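Fustero Desks: Frequently Asked Questions

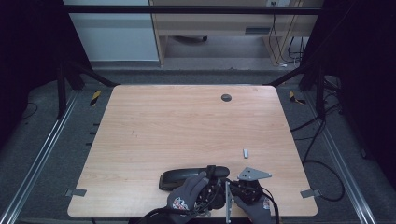 Light wood top with rounded corners and a cable grommet near the back.

What sizes do you make?
Two: the Cuevas, for one person, and the wider Lisutport. Both come in the same finishes.

Can I move the grommet?
Yes, if you tell us before we cut the top. After that the hole stays where it is. Email Edith Correa with your order number.

How do I clean the top?
Use a soft cloth and plain water, then dry it. Don't use bleach or scouring pads. For ink, try a little dish soap first.

How much weight will it hold?
Up to 69 kilos, spread evenly. Clamp-on monitor arms are fine if you put the felt pad under the clamp.

Will the color change?
A bit. Wood shifts in sunlight, mostly in the first year. Move lamps and trays now and then so they don't leave marks.

Do you deliver?
We deliver from our Kandodthorpe workshop. Stairs are extra. Orders placed in April take longer because we close for part of the month.

Can I return a desk?
Standard sizes, yes, if unused. Custom tops can't be returned. Ask Omid Shirazi in the office for a return form.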